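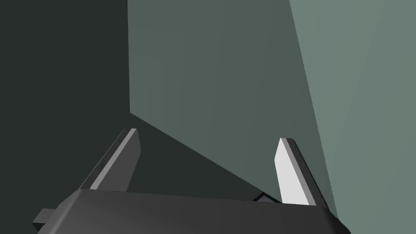 Lap timing dropouts, Stutgate circuit
Status: open, workaround in place
Logged by: Senthil Thomas

Sun 17 July. Transponder 67 missing from live timing after lap 2 of the club race. Everyone else fine. Car definitely still circulating, marshals had it on the sheet at turn 6 every lap.

Tried so far:
Restarted the Lirnetti decoder between races. No change.
Swapped the loop cable at the start line for the spare. No change.
Checked the entry list. Number assigned once only, no double up.
Charged the transponder overnight, green light, full.

Nga Ngô reckons its the mounting. Driver moved it behind the seat after scrutineering, theres a carbon panel under there. Asked him to put it back on the left floor bracket.

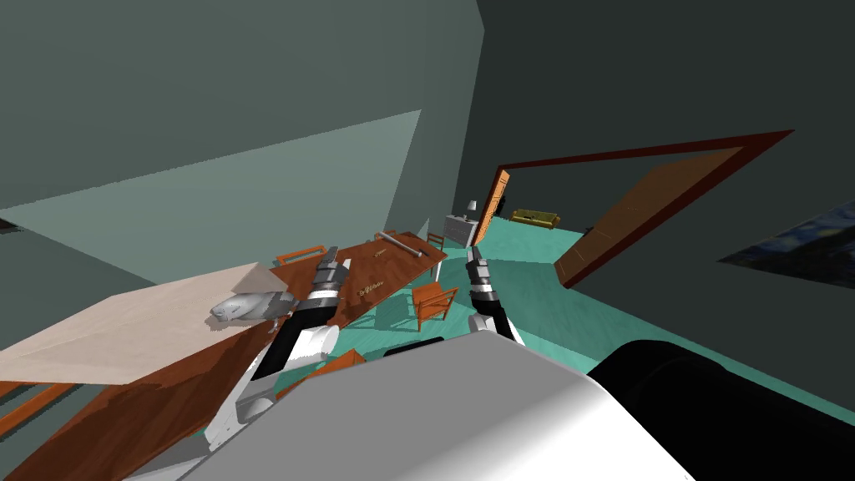 Update from Nga: back on the bracket, ran six laps in practice, got four. Better but still not right. Signal strength on the good passes was 50, rest of the field well over that. So could be a tired unit as well as a bad spot.

Phong Khổng has a loaner Jolteo unit in the timing hut, grey case, top shelf. Will need the new number keyed into the entry list BEFORE the session opens or it shows as unknown car. Caught us out last year.

Results for the affected race done by hand from the lap charts. Huệ Mạch signed off, two places changed in the midfield, both drivers told. Provisional sheet on the noticeboard is the old one, pls take it down.

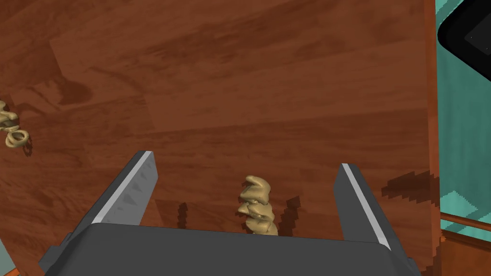

Stutgate Motor Racing Club, Timing and Results Team

Still to do:
Send the old unit back for testing (Nghĩa Quách has the address).
Look at the loop join near the pit wall, sealant is lifting. Probably unrelated but fix anyway before the September round.
Add mounting position to the scrutineering form.

Leaving this open untill the loaner has done a full race. Ring Senthil if it drops out again, don't restart the decoder mid session.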